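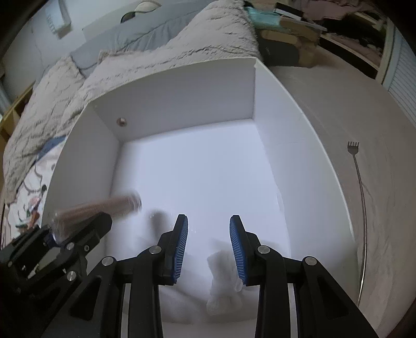 White box on the bed, mostly empty.

Filed under: Diary, Odds & Ends

Tuesday, nearly bedtime

Well, I have made a start on the letters, dear diary, and got precisely as far as the Clonar years before the kettle called me away. It was the summer at Paredes that undid me. I'd forgotten we stayed three weeks, and that it rained for most of them, and how good the soup was in that little place by the bus stop (I must try it again with the smoked paprika).

After lunch I walked to Latlow for stamps and came home the long way, past the allotments, where the broad beans are already up! Mine are sulking. I did roughly 3000 steps, my knee says more.

Four letters read, then, and a whole drawer still to go. I shall do the Clumari ones tomorrow if it's wet, and ring my sister about the curtains.

3 comments · 4 shares
Contact | © The Latlow Diary | Back to top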